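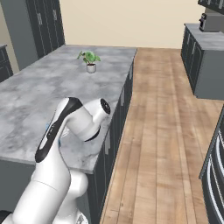

March, casein glue, second batch

Started 8:30. Plan for the morning was to make fresh curd, mix glue with lime, and get the six test joints clamped before lunch. The first batch went stringy in the pot and I never got a fair test out of it. I think I heated it too fast and then put the vinegar in all at once.

Skim milk only this time. The last lot was whole milk because that was what the shop had, and the fat stayed in the curd no matter how long I rinsed. Whatever glue I did get from it had a greasy skin and scraped off the maple with a thumbnail.

Warmed the milk slowly, stirring the whole time, until it was hot to the touch but well short of steaming. Took it off the heat and added white vinegar a spoonful at a time. Curd broke clean after the fourth spoon and the whey went yellow-green and fairly clear. Left it alone for a bit, then poured through muslin.

Washed the curd in cold water three times. The third wash still smelled a little of vinegar so I did one more. Squeezed in the cloth, then pressed under a brick on the draining board. Crumbled it with my fingers. 114 g of pressed curd, still damp. I'm not drying this one. Dry powder keeps better, but I want to see what the fresh stuff does first.

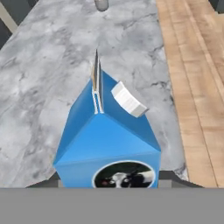 Jarmila says I should dry half of it anyway, because otherwise we can't compare it with the Goltlow powder on equal terms. She's right that fresh curd carries an unknown amount of water and my ratios are guesswork until we know it. Set aside a handful on a tray by the window. The rest went into the bowl.

Mixing: lime stirred to a slurry in a cup first, then worked into the curd. It looks wrong for the first few minutes, like cottage cheese with chalk in it. Then it goes slack and turns to something like thin honey. Had to push a few lumps against the side of the bowl with the back of a spoon. Passed it through a tea strainer, which lost a bit but was worth it.

Joints: maple on maple, lap joints, all cut from the same board. Planed the faces that morning and didn't sand. Brushed both sides, waited a minute, brushed the first side again, closed and clamped. Moderate pressure. Squeeze-out was even along both edges except on number 4, which had a dry corner. Opened it, added glue, closed it again. Marked it with a pencil X so we don't take it as a fair sample.

Working time is short. By the time I reached the last joint the bowl had begun to set up and the brush was dragging. Next time mix half as much, twice. The leftover glue was rubber by mid-afternoon and I had to dig it out.

Abbas asked what load we are looking for. On the frame we can go up to 2,000 N before I start worrying about the grips. Hide glue samples from the same board all went past 1,000 N and the wood gave before the glue did on most of them. If casein gets near that I'd be happy to use it on the Drirkbridge chairs, where the customer wants no hot glue and nothing out of a plastic bottle. Moisture resistance is the real reason to bother with it. Those chairs sit in an unheated porch.

Stain: the squeeze-out has gone slightly brown on the maple where it sat. Expected on oak, didn't expect it here. Wiping with a damp rag right away helps, wiping later just spreads it. Anežka, if you're doing the oak set, tape the edges.

Cleanup: cold water first, then warm. Warm water first makes the strainer much worse. Lime water down the sink with plenty of rinse. Gloves – I forgot them while mixing and my knuckles are dry and sore tonight.

To do
Leave clamps on overnight, then let the joints sit a full week before the pull test.
Weigh the tray of curd when it is dry and work out the water.
Make up a small cup with borax in place of lime, same curd, no joints, just to see how long it stays open.
Order more muslin. The old piece has a hole near the hem.
Ask Miloslav if the clamps with the red handles can stay on my bench until then.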